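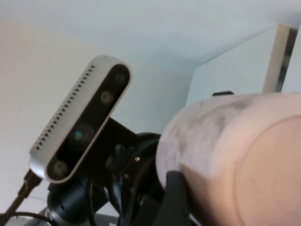 So-ying Shih wrote in to say I was far too easy on paper towels in my November page, and that she wouldn't let one near anything shiny. Fair enough! I've switched over since then and she's right, my glossy black things (TV stand, kettle base, the front of the microwave) have stopped getting that haze of tiny scratches. So let's do smudges and dust again, with her corrections and a few new ones of my own.

## Dust first, always

I used to go straight in with a damp cloth and just push the grit around. Now I blow or brush everything off before I wipe. A soft paintbrush, the cheap one-inch kind, gets into vents and slots and the grooves on the stove knobs better than any cloth I own. Keep one just for dust and write DUST on the handle, or somebody will varnish a chair with it.

## Glossy black stuff

- Microfiber, barely damp with plain water. Wring it, then wring it again.
- Straight strokes, one direction. Circles show up the minute the sun comes in.
- Spray the cloth, never the thing.
- Coated glass (eyeglasses, camera lenses) gets a clean lens cloth and nothing with ammonia in it.

I wash my cloths together, warm, no fabric softener. Softener leaves a film and you'll be polishing streaks till dinner.

## Pale plastic and painted surfaces

Pale gray and white are the opposite problem. They don't show scratches much but every greasy thumb and scuff is there for all to see. I go dish soap and warm water first, then a paste of baking soda for what's left, tried on a spot round the back. Those white foam erasers do work - they're also very fine sandpaper, so you'll lose a bit of shine. On our pantry door I went at one black scuff for ages and now there's a dull patch the size of a saucer. I hung a calendar over it.

Old marks with a yellow edge are usually kitchen grease. Leave a soapy cloth draped on them while you make coffee, then wipe.
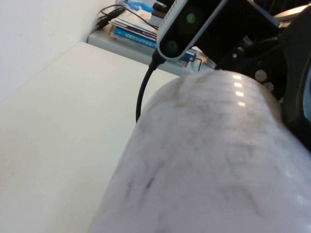 ## Where the cloths live

Mine were in a heap under the sink with the plumbing drips. I've moved them to an old bread tin by the back door, clean ones rolled up, dirty ones in a mesh bag hanging off the hook. When the bag's full it goes in the machine, bag and all. Next page will be drains, so send me your worst.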